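Section 4. Setting Up Your First Multispectral Session

Welcome to the fun part! By now your Arnadow imaging stand is bolted together, the light panels are on their arms, and the Foltport software is installed on the workstation. This section takes you from a bare cradle to a full stack of images of one manuscript leaf. Plan on a whole morning the first time through. It goes much faster after that, and seeing a scraped-off line of ink come up on the monitor is a thrill that doesn't wear off.

Before you begin

You'll need the calibration card, the white reference tile, the foam cradle wedges, two weighted strings and the cable release. Leave the parchment in its box until step 6.

CAUTION: Never look straight into the ultraviolet panels. Put on the yellow glasses before you switch on the power supply, and keep your sleeves down.

4.1 Warming up the lights

1. Close the blinds and turn off the ceiling lights. Small green exit signs are fine if they sit behind the stand.

2. Switch on the power supply, then the left panel, then the right.

3. In Foltport, open Session and choose New. Type the shelfmark exactly as your catalog has it, spaces and all, because every file name will be built from it.

4. Pick the profile called Parchment Standard. (There's a Paper profile too, and it's lovely for watermarks, but leave it for another day.)

5. Let the panels run for 41 minutes. The countdown in the lower bar turns green when the output is steady.

Note: If the countdown starts over by itself, the room temperature is drifting. Close the door, turn off any fan heater and let it run again from the top.

4.2 Placing the leaf

6. Bring the parchment out and lay it on the cradle, hair side up. Parchment likes to curl toward the warm side, so give it a moment to settle before you touch it again.

7. Rest one weighted string along each outer margin. Keep the strings off any writing, including writing you only suspect is there!

8. Slide the calibration card in beside the leaf so that it lies level with the surface. Use a cradle wedge under the card if it sits low.

9. Focus on the overtext, meaning the later, darker writing. Foltport corrects for the small focus shift in the infrared bands, and it does this beautifully.

CAUTION: If you see flaking ink or lifting pigment, stop and call your conservator before going on.

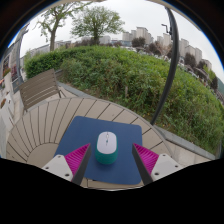 According to Weerakoon, who wrote in after our first printing, step 9 works better if you focus on the ruling lines, where the leaf has them. "The overtext on our leaves is so thick and shiny that the autofocus hunts back and forth forever. The ruling is faint but it sits right in the skin, and the undertext came out much crisper for us."

We tried it and we're delighted to pass it on. If your leaf has clear ruling, switch Focus Target to Manual and use the lines. If it doesn't, stay with the overtext.

4.3 Capturing the stack

10. Click Test Frame. Look at the histogram for the white tile: the peak should sit near 90 on the scale. Lower the exposure one notch at a time if it runs higher.

11. Click Capture Stack and take your hands off the bench. Even a light bump between bands will blur the combined image.

12. When the chime sounds, check the thumbnail strip. Any band with a red corner needs to be shot again; right-click it and choose Repeat Band.

13. Turn the panels off, return the leaf to its box, and only then start processing.

Note: If Foltport stops with error 2532, it has lost contact with the filter wheel. Reseat the gray cable at both ends and click Resume. The bands you already have are safe.

To practice before you handle a real leaf, load the Nusturdale sample stack from the Help menu. Try the false-color view first, then move on to Section 5 for the component sliders.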